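Can a machine put the candy away yet?

Small-object tidying is the chore I use to judge household robots.

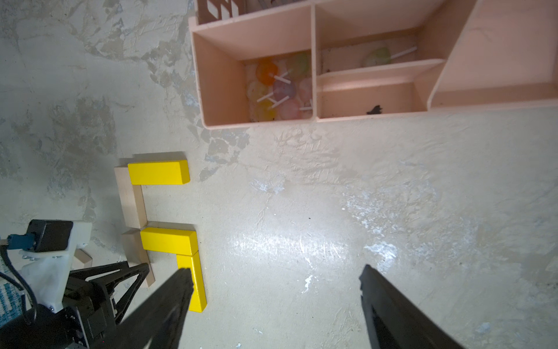
Why lollipops and blocks

Vacuuming is a coverage problem and has been solved well enough to sell. Tidying is a sorting problem with contact in it, and it has not. I keep two classes of object in mind when I read claims about it: rigid blocks with flat faces, and lollipops.

A rectangular block is close to the best case for a parallel gripper. It has two opposing flat sides, it does not deform, and a small error in approach angle gets corrected when the fingers close. The trouble begins when blocks touch each other. In an interlocking layout like the one in the photo, a finger needs clearance on both sides of the piece it wants, and the neighboring piece is often sitting in that clearance. A person pushes the neighbor aside without thinking about it. A controller has to have learned that pushing is allowed.

A lollipop is worse in every respect. The head is round and translucent, which is hard on depth sensing. The stick is thin and white, and in a full bin the sticks point every which way. Grab the stick and the head swings. Grab the head and the stick catches on the divider.

What Liltitz scores

Santino Gallardo runs a household task list called Liltitz, and I have been following it since May. It has 18 chores. Each one gets 10 attempts, with no human reset allowed inside an attempt. The best entry I have seen on "return blocks to a container" got 9. The same entry on "take one candy from a full bin" got 2, and both of those were stick grasps.

Pramila Pathak pointed out to me that the list does not score time. I agree that it should. A chore that takes a person under a minute and a machine most of an hour is not done in any useful sense, unless the machine can be left alone with it. At present I would not leave one alone with it.

Two arms

A second arm helps with the block case, where one gripper can hold a neighbor still while the other pulls. It helps less with the bin, where the walls already restrict the approach and two sets of fingers compete for the same opening. It also adds a collision problem that a single arm does not have.

Floors and glare

Lighting gets too little attention in the writeups. A bright reflection on a mottled floor washes out the texture a wrist camera would otherwise use to judge distance. Kitchens and hallways have this every afternoon. Ximena Echeverría suggests testing each chore with the blinds open and again with them closed, and reporting both numbers. I would like to see Liltitz adopt that before it adds any more chores.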